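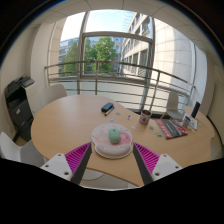

A computer mouse on its mat, between the two fingers of a hand-held gripper.

Hand-held grippers used to teach robot arms everyday tasks give better results when the people holding them change their starting position each time, according to a study published this November by robotics firm Dumitrescu and its research partner Terum.

The study set out to test a common shortcut. People recording demonstrations tend to settle into a rhythm, standing in one spot and reaching in from the same side. That makes for quick work, but the two groups wanted to know what it does to the robot that learns from the recordings.

The task chosen was a small one: pick up a computer mouse and put it down somewhere else on the table. Recordings were made with a gripper carried by hand, with a camera fixed to it, so no robot was needed until the testing stage. In all, 2,000 demonstrations were collected by 14 people.

Half were made from a fixed starting point. For the other half, the person moved to a new position before each attempt and held the gripper at a different height. Two versions of the same control software, named Gomby, were then trained, one on each half.

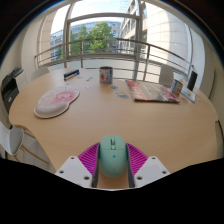 Does the robot need to have seen the exact table it will work on?
It helps, but the study's test runs were all carried out on tables that did not appear in the recordings.

Each version was given 200 attempts with a robot arm. The one trained on fixed-position recordings placed the mouse correctly in 115 of them. The version trained on varied recordings did better, though the authors say the gap narrowed when the arm started close to the mouse. Most failures in both groups came at the moment of grasping, when the fingers closed too early and pushed the mouse away.

Clutter made less difference than expected. Cans, books and loose bits of paper were left on the tables during recording, and neither version of Gomby was noticeably worse with such things nearby. Strong light from windows was more of a problem, and the authors want to look at this separately.

Varied recordings took longer to make. Several of those taking part also said they found it tiring to keep thinking of new positions, and the paper suggests a simple spoken prompt before each attempt.

Sports retailer Prisasport, which paid for part of the work, is interested in using the method for sorting small returned goods. It has not said when a trial might start. 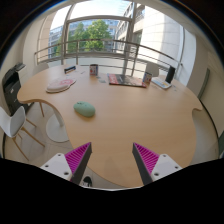

What happens next

The recordings and the training settings will be released to other research groups once checks are finished. A second study, using softer objects such as gloves and socks, is being prepared by the same team. It will keep the hand-held gripper but add a second person, so that items can be passed from one to the other.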